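Home Energy > Heating > Electric bill doubled after heat pump install

Asked by Laine Kļaviņa
December 30, 2025

We had a Pravska heat pump put in this fall to replace an old oil furnace. The house is a two-story in Laur, average insulation, ducts in the basement. The bill from Fomden came yesterday and it says we used 2,420 kWh for the billing period. I expected the electric bill to go up because we're not buying oil anymore, but this is a lot more than the installer told us to expect.

Things I have checked: the filter is clean, the outdoor unit isn't blocked, and the meter reading on the bill matches the meter. The thermostat is set to 62 at night and 70 from 6 in the morning. The house is comfortable. It has been cold but nothing unusual for here.

Is this normal or is something set up wrong? I don't want to pay for a service call if the answer is that it's winter.

3 answers

Dinesh Munasinghe

Look at your night setback first. Going from 62 to 70 in one jump is fine with a furnace, but on most heat pumps with electric backup strips it makes the strips come on every morning. The strips use two or three times the power of the pump for the same heat, and in mild weather it's worse than that.

Set it to one temperature and leave it alone for 5 days. Read the meter at the same time each day and write it down. Then put the setback in again and read it for the same number of days with similar weather if you can get it. If the first set is clearly lower you have your answer and it cost you nothing.

Also look in the thermostat's installer menu for a setting called aux lockout or something close to it. It's the outdoor temperature above which the strips aren't allowed to run. Ours was left at the factory setting, which was way too high. I changed it to 16 and we haven't been cold. You may need to go higher if your unit is on the small side. Write down the old number before you change it.

Madalena Morais

Ours did the same thing. We just wear sweaters now.

Deividas Navickas

Agree with Dinesh on the setback. A few things to add.

Check whether the thermostat says "Aux" or "Em Heat" on the screen. If it says Em Heat the pump is not running at all and you are heating the house on the strips only. It happens more often than you'd think after an install, somebody tests it and leaves it there.
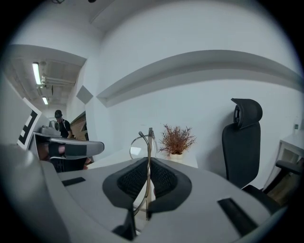 If you have an electric water heater, that's on the same bill, so don't put the whole 2,420 on the heat pump. Find a bill from last December and subtract it. Say that one was 900, then you have a bit over 1,500 for heating, and you can compare that with what the installer wrote down.

Basement ducts are worth a look too. Turn the fan on and feel along the joints with your hand. Use foil tape or mastic, the gray cloth tape dries out.

Comment from Laine Kļaviņa: It was the setback, or at least Aux is on every morning from 6 to almost 8. Not on Em Heat. Will hold it at 68 and post the readings.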